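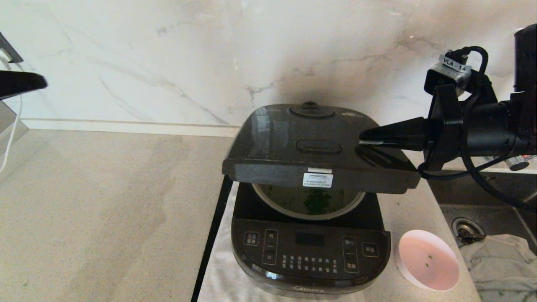 Follower gripper does not open again after it pushes on a lid (Holen arm, Dramov leader)

Status: Resolved, waiting for release
Opened: 1 May 2024
Opened by: Birutė Kļaviņa
Assigned to: İlker Sönmez
Product: Retness teleoperation client
Component: gripper mapping

Problem

We teach a kitchen task by remote control: open the rice cooker, put green vegetables inside, close the lid. The operator holds the Dramov leader and the Holen arm follows. The lid has a button, which we press with closed fingers, and after this the operator uses the fingertips on the edge of the lid to bring it up the rest of the way.

In many of the recordings, after the lid is up, the follower gripper does not open when the operator opens the leader gripper. The arm itself continues to follow without any problem. Only the fingers stay closed. After some seconds they open suddenly, with full speed, and sometimes the operator has already moved to the next object at this moment. One time it knocked the pink dish.

What I expect: fingers open when the leader opens.
What happens: fingers stay closed, then open too late, or do not open before the end of the recording.

No error is shown in the client. The gripper indicator stays green. In the log I find only this line, and I do not know if it is important:

gripper: target 462, hold

The number in this line is always the same, no matter how wide the operator opens the leader.

What I tried already

1. Restarted the client. The problem is gone until the next time somebody pushes on the lid.
2. Changed the leader for the spare one. Same result.
3. Changed the operator. Urszula Czerwiński has a much softer hand than me and she gets the problem less often, but she gets it.
4. Checked the gripper cable at both ends and moved it a little away from the elbow. Same result.
5. Moved the cooker closer to the arm, on a folded white cloth so it does not slide. This made the lid easier but did not change the gripper.

Please tell me if the recordings made this way can be kept. We would be sorry to throw them away, the operators worked hard on them.

Comment by İlker Sönmez

Thank you for the clear report. The "hold" line is important, yes. It means that the client thinks the gripper is gripping something and it freezes the target so the object does not fall. This was added for people who carry cups and similar things. My guess is that when you push on the lid with closed fingers, the motor current goes up and the client believes you have an object.

Can you please do the following test, away from the cooker:

a) Move the arm over a free part of the counter.
b) Close the fingers completely, with nothing between them.
c) Press the tips down on the stone, gently, and count to three.
d) Lift, and open the leader.

Write me if the fingers open at once. Please also send the value of hold_threshold from your config file.

Comment by Birutė Kļaviņa

I did the test. When I only close the fingers and open them, with no pressing, it works every time. When I press on the counter and lift, the fingers stay closed and I see the "hold" line again. So the cooker is not necessary for the problem, any hard surface is enough.
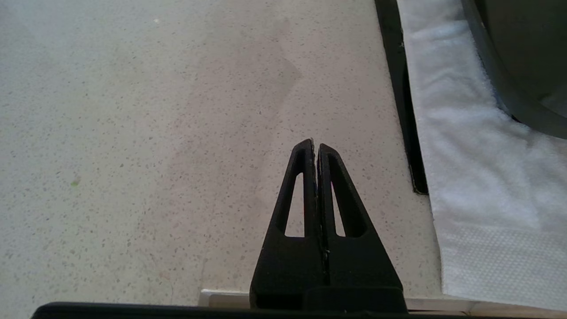 I repeated it with the wrist turned a quarter to each side, and with the arm more stretched. It is the same in all positions. If I press very softly, then there is no hold. I can not say in numbers what is softly, because I have no force sensor here — maybe you can see it in the current log, which I attach.

The config has hold_threshold = 800. I did not change it, it is what came with the installation. Iwona Walczak, who did the installation, confirms this.

One more thing that I noticed. If I close the leader strongly first, and only then open it, the fingers are free again immediately. The operators can use this as a trick, but it puts a strange squeeze in the data and I do not want that the policy learns it.

Comment by İlker Sönmez

Thank you, this confirms it. In your log the current goes above the threshold during the press and the hold starts. The condition to leave the hold is that the leader opens and the current goes down for 200 ms. After a press with fully closed fingers the two fingers continue to push against each other, so the current does not go down enough, and the hold has no reason to finish. It finishes only when the motor reduces its own torque, and this is the late opening that you see. The strong squeeze resets the reference, so your trick is explained also.

This is our mistake. The hold should never start when the fingers are already fully closed with nothing between them. I will add a check for the finger position.

For today, please do this:

1. Close the client.
2. In the gripper section of the config, set hold_enabled = false.
3. Start the client and run the homing of the gripper again, with nothing near the fingers.
4. Repeat the counter test before you go back to the cooker.

Please do not simply raise the threshold. Another user did this and the protection of the motor was also moved, the two use the same value at the moment. We will separate them.

Comment by Mieczysław Nowakowski

I work on the same setup in the afternoon. A question before we change it. Without the hold, will the gripper drop the vegetables if the operator relaxes the fingers a little? With the leaves we have often only a very small contact.

Comment by İlker Sönmez

It will follow the leader exactly, so if the operator relaxes, the gripper relaxes. For light things it is usually not a problem. If it is, reduce gripper_scale a little, then the same hand movement makes a smaller opening.

Comment by Birutė Kļaviņa

Changed as described. Results:

1. Counter test: fingers open at once, in all positions from before.

2. Button of the lid, pressed with closed fingers: no hold line in the log. Fingers open normally after.

3. Pushing the lid up by the edge from the right side: works. Urszula says that the leader feels the same as before, only without the fear.

4. Coming down toward the cooker from the front with closed fingers, stopping before the contact, then opening: works. I included this one as a comparison, it never had the problem.

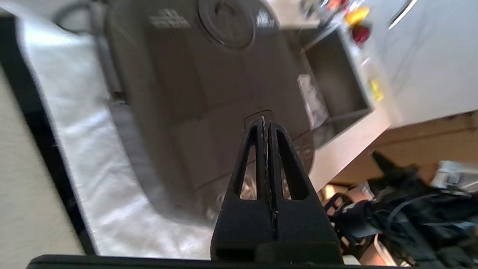

5. Carrying the leaves with hold disabled: Mieczysław lost them two times at the beginning, then he reduced gripper_scale and it was fine.

6. Closing the lid by pressing from the top until the click: works, but one time the arm stopped with "joint 5 load". I think this is only our pressing too strong and not part of this ticket. I will open another one if it comes back.

My question about the old recordings is still open.

Comment by İlker Sönmez

About the recordings. Each file has the leader value and the follower value of the gripper. Where they are different for a long time, the recording is not good for training, because the picture shows closed fingers while the action says open. Please use the script check_gripper_gap in the tools folder. It writes a list of the files where the gap is longer than the limit.

If the gap is only at the very end, after the task is done, you can cut the end and keep the file. If it is in the middle, I would remove it.

Comment by Birutė Kļaviņa

I ran the script on the complete folder. It marked 104 files. I looked at them together with Iwona, and in a good part of them the gap is at the end, so we cut these and keep them. The others we will record again.

A small remark about the script: it stops with an error when the file name has a letter like ė or ł. Our operator names are in the file names, so for us this happened immediately. I renamed the files to continue.

Comment by İlker Sönmez

Good, thank you for the remark, I made a separate ticket for the names. The position check for the hold is merged and it will be in the July release, together with two separate values for hold and motor protection. After the update you can set hold_enabled back to true if you want it for the carrying part. Please run the counter test again then, and write here if the fingers stay closed.

Comment by Mieczysław Nowakowski

Note for our own group, so that it is in one place: config on the kitchen machine has hold_enabled = false and the smaller gripper_scale. The Rutkowska machine in the other room was not changed and still has the old values. Do not copy the config from there.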